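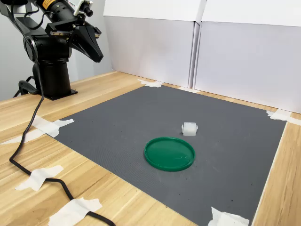 Black gripper over the gray mat.

OK quick one, I have until the dryer buzzes.

Senior bio is due Sunday. The paragraph under the photo in the awards night program, I mean. Every senior at Diledstead who's getting any kind of recognition has to turn one in, and Ankica has had the form since before winter break and told me about it last night at 10:40. While brushing her teeth.

So. 120 words, third person. Parents' names, activities, offices held, college, intended major. Has to be typed into Bikska, the same portal we did the lunch money on, and Bikska does not save drafts. Found that out the hard way. Typed the whole thing, went to look up how to spell the name of the service club, came back to a login screen.

If you have a junior, write it in a regular document first. Paste it in after. That's the whole tip, you can go now if that's what you came for.

Still here? OK.

I went and dug out last year's program because I figured we could copy the format. 67 seniors in that thing and I read every one of them sitting on the laundry room floor. They're all the same paragraph. Daughter of, son of. Member of. Plans to attend. And I got a little teary anyway, what is wrong with me. Nipon Wattanapong who used to cut our grass, there he was, four years of cross country and "plans to major in Mechanical Engineering." He was the one who ran over my hose. Twice.

Anyway the format. What I can tell from reading 67 of them is that the order goes parents, school, honors, clubs, sports, church or volunteer stuff, job if they have one, then college at the end. Some put college first. I think first is better if the kid's list is long, otherwise Grandma gives up before she gets there.

Jobs hardly showed up! I don't get that. Half these kids work. Ankica has been at the garden center weekends since sophomore year and she wanted to leave it out because "it's not an activity." It's 5 in the morning on a Saturday in April unloading flats of pansies, that's an activity. We put it in. It took the place of a club she went to maybe twice, which she agreed was fair after some door noises.

Then the leadership thing. She was co-president of the recycling club until the other co-president moved, so is she president? Former co-president? I emailed Ms. Sqalli in the counseling office, and she wrote back in like four minutes, bless her, and said put President, the club had one president at the end of the year and it was her. Hajar Sqalli has a few hundred kids on her list and answers email like that. I'd like to know what she eats for breakfast.

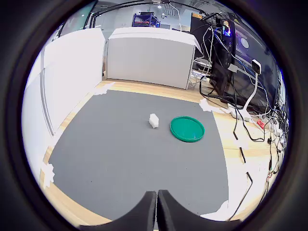

Green lid and a small white block on the mat.

Where was I. Major.

This is where we had the actual fight, or not fight, discussion with volume. The form wants a major and she doesn't have one. She got into Gurnness undeclared and she's happy undeclared. But she looked at last year's program too and out of all those kids just seven of them said undecided and now she thinks it looks bad. Wanted to write Biochemistry. Has never once said the word biochemistry in this house. I said why biochemistry and she said it sounds like somebody who got an award.

I told her about me. Some of you know this, I went in as pre-law, it was in the newspaper back home, pre-law, my mother had it laminated. I lasted until February. Then it was geography, then nothing for a while, then the degree I've got, which I like fine. Nobody from the newspaper called. She did laugh at the laminating part, my mother still has it.

We ended on "plans to attend Gurnness College, where she will explore her interests in science and writing." Which is mushy. I know it's mushy. But it's true, and she wrote it herself, and I wasn't going to poke at it at 11:30 at night.

Money part, because a couple of you asked in the comments last time and I said I'd come back to it and then didnt.

She got the Noiphan award. It's the local one, for kids in the county who've worked at least a year while in school (see!! the job!!). $2,162, odd number because they take what the fund earned and divide it by however many kids they pick, so it changes every year. It won't pay for a semester. It will pay for books and the meal plan deposit and the bus home at Thanksgiving, and I cried in the driveway so don't tell me it's small.

What she had to send in:

Transcript, official one, sealed. Order it early, the registrar is only in mornings.
A letter from the boss. Mr. Thongdee wrote it on the back office computer at the garden center and it was one page and it was the best letter I've ever read about anybody. He put in the time the irrigation timer died and she watered the whole back lot by hand and then asked if she should clock out for lunch.
An essay, 500 words, topic was "a time you were wrong." She wrote about tomatoes. I'm not allowed to post it.
The FAFSA thing, the summary page.
A photo, head and shoulders, which they then never used as far as I can tell.

That's it. No interview. The deadline was way earlier than I expected and we only knew about it because Laimutė Laur from the school library tapes the flyers on the inside of the bathroom stall doors. The girls' bathrooms, and she got the custodian to do the boys'. Smartest thing anyone does in that building. It's on the website too but you have to click Families, then Resources, then Forms, then Forms again.

People get all wound up over the big national ones, and fine, apply, but there were kids last year who got three or four little local ones and it added up to more than a lot of the big ones pay out. And some of the local ones hardly get any applications. Ms. Sqalli told the parents at the fall meeting that there was one for left-handed kids going into education that had gone begging. I've thought about that ever since, Ankica is right handed. Unfortunately.

What else. The dress code for awards night is "business casual," which means I now have to go find out what an 18 year old thinks that is. Last year there was everything from a full suit to a hoodie with a tie over it. The hoodie kid got the biggest hand of the night.

Doors at 6, they want seniors there at 5 for the photo. They sit alphabetically so being a B we're up early and then we get to watch everyone else for two hours. I like it. I really do like it. You see these kids you knew in second grade with their shoelaces going everywhere and now they're walking across a stage with a stapled program that says Computer Science, or Nursing, or Undecided. Her dad is driving in for it and is bringing his mother, who will want to know why the program says "daughter of" with my name first. It's alphabetical, Baba. It's not, I just typed it that way.

Oh and check the spelling of your own kid's name after you submit. Bikska autocorrected hers to Angelica. I caught it because I went back in to look at the word count (119). You can edit until the deadline if you hit the tiny pencil, not the big blue button, the big blue button starts a whole new one and then there are two of your child. I had to email Ms. Sqalli again about that. Four minutes.

Final version is in. Ankica read it out loud in a newscaster voice at the kitchen counter and said it sounded like someone else, someone kind of impressive. I said well. Then she ate cereal out of the measuring cup because there's no clean bowls, because I've been doing this instead of the dishwasher.

Next time I want to write about the housing form, which asks if your kid is a "morning person or evening person" and gives you one box to check — one — and about whether anybody's kid really uses the shower caddy. If you've got a Gurnness kid already tell me in the comments what you bought that just sat there. Also is the mini fridge rental worth it, the prices look nuts to me but so does everything.

Dryer went off a while ago. Everything's going to be wrinkled.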